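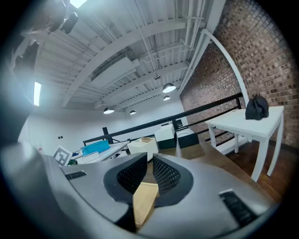
Course home | Schedule | Handouts | Lab sign-up | Contact

Handout 6: Comparing hand-held grippers
Notes by Gladys Odera. Bring these to the September lab.

You will be told that a hand-held gripper gives you the same data as a gripper on an arm, only faster. Treat this as a claim to be tested. The maker of the Jaltine says so in its brochure, and the brochure has no table of results in it.

What we are comparing

The Jaltine and the Rudine are both two-finger, parallel-jaw tools with a fisheye camera looking out past the fingers. The Jaltine uses molded grid pads. The Rudine uses flat rubber. Sándor Pap ran both last term and preferred the grid pads, but he picked up mostly cardboard, and almost anything picks up cardboard.

Points to argue about

Pad texture. A grid of raised cells should help on soft or uneven things. On a smooth, hard surface it may well do worse, as less of the pad is touching. I have seen no numbers I trust either way.

View. A wide lens keeps both fingers and most of the room in sight. It also bends straight lines badly. Tables tilt, beams turn into arches, and a box a short reach away looks far off. If you judge distance from the video by eye, you will be wrong.

Markers. We prop up a square black-and-white marker board so that the software can work out where the tool is. Check how well it does this when the board sits near the rim of the view, where the distortion is worst. The Cullinane controller reports a confidence score. Don't quote the score in your write-up unless you can say what it measures.

The hand. A person corrects a bad grasp without noticing. An arm doesn't. Any success rate taken with a human holding the tool flatters the tool.

Procedure

Work in groups of 3. Each group does 12 grasps per object with each gripper, using the same objects in the same order. Swap holders halfway. Log drops, slips and second tries separately. A second try is not a success, whatever the Vutport template says.

The objects are a 470 gram bag of rice, a plastic bin, a small carton and a fabric bag. The bag is the hard one.

Write-up

Two pages at most. Give raw counts before percentages. If the two grippers come out the same, say so and stop there. Last term several groups found a winner in a gap of one grasp, and they lost marks for it.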